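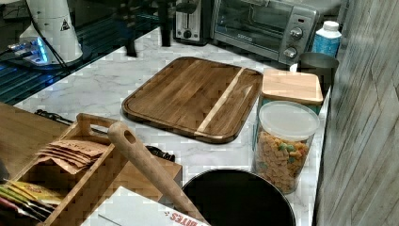

Countertop tasks: clearance and reset rules, draft 3
Mobile Manipulation > Standards and Practice
16 replies, showing first page

tjoa_ops
Posted 2021-12-04

Draft 3 of the site rules for kitchen counter work is below. It replaces the April version. Comments before we freeze it, please.

4.1 The work surface is the cutting board or the marked area. Everything else on the counter is background and is treated as fixed.
4.2 Minimum lateral clearance between the tool path and any background item is 20 mm. Path includes wrist and cable bundle.
4.3 Heating appliances are unplugged at the wall before the arm is enabled. Switched off is insufficient.
4.4 Loose cables are removed from the surface or taped flat along the full run.
4.5 Handles of pans and utensils do not cross the approach side.
4.6 Reset is done by the operator with the arm disabled.

gantry_left
4.2 does not work on a counter like the one at the top of the thread. Toaster oven and toaster along the back, canisters up against the wall on the right, caddy on the left. You can hold 20 mm at the fingertips. You will not hold it at the wrist on a low approach to the back of the board. Either the number drops or the back row goes.

tjoa_ops
The back row stays. The purpose of the set is a lived-in counter.

gantry_left
Then write two numbers. Fingers and wrist have different consequences and the rule should say so.

mrkessel
Agree with splitting it. We run 20 at the wrist and 5 at the fingers at Brulance, with a speed cap inside the smaller margin. The cap does most of the work. Also 4.4: a black cable across the marble between the caddy and the board would fail our pre-run check as it lies. Tape or remove, no third option.

slowstop
Disagree on taping. Tape on stone lifts at the ends, and a lifted end catches a finger pad more readily than a bare cable does. Reroute behind the appliances. If it has to cross the surface, use a flat cover.

mrkessel
Depends on the tape. We replace ours every shift.

slowstop
Which is a procedure, and it is missing from the draft.

pvt_integration
Plutivus side here. Two comments.

First, 4.5 needs a definition of approach side. With a long wooden handle lying diagonally toward a pot in the foreground, one operator will call that the operator side and the next will call it the approach side. Define it from the base of the arm and draw it on the setup sheet.

Second, 4.1 treats background as fixed, but a clear canister with a snap-on lid, filled with dry pasta, is not fixed in any useful sense. If it goes over and the lid comes off, the run is over and there is rotini in the gripper. Add a class for items that are background but tippable, and give them the larger margin.

tjoa_ops
Accepted on both. Proposed text:

4.1a Background items that can tip or spill take the wrist margin at all points of the tool.

gantry_left
Does the wooden caddy count? It has a carrying handle with a cutout. That is a snag point, and the packets inside it are light enough to be dragged out.

pvt_integration
Caddy yes. Treat the cutout as solid in the collision model.

nadir_offset
I would go further and ban open slots and cutouts within reach. We lost nearly 3 hours of a session to a gripper finger seated in a basket handle. Stusitel's planner saw a hole and used it.

tjoa_ops
No ban. Modeling it as solid covers the case, and a ban would rule out half the objects people keep on a counter.

nadir_offset
It covers the case if the caddy is where the model says it is. Yours gets moved between runs.

tjoa_ops
Then 4.6 needs a position check after reset — agreed. I will add a line.

slowstop
4.3 should also cover anything on the dark glass surface at the back left. People unplug the toaster oven and forget the appliance standing two steps away.

tjoa_ops
Changed to "all mains appliances on or adjoining the counter." Laptop chargers excluded.

slowstop
Excluded why? A charger lead is a cable under 4.4.

tjoa_ops
Excluded from 4.3 only. 4.4 still applies. Draft 4 goes up in this thread once the approach side drawing is finished.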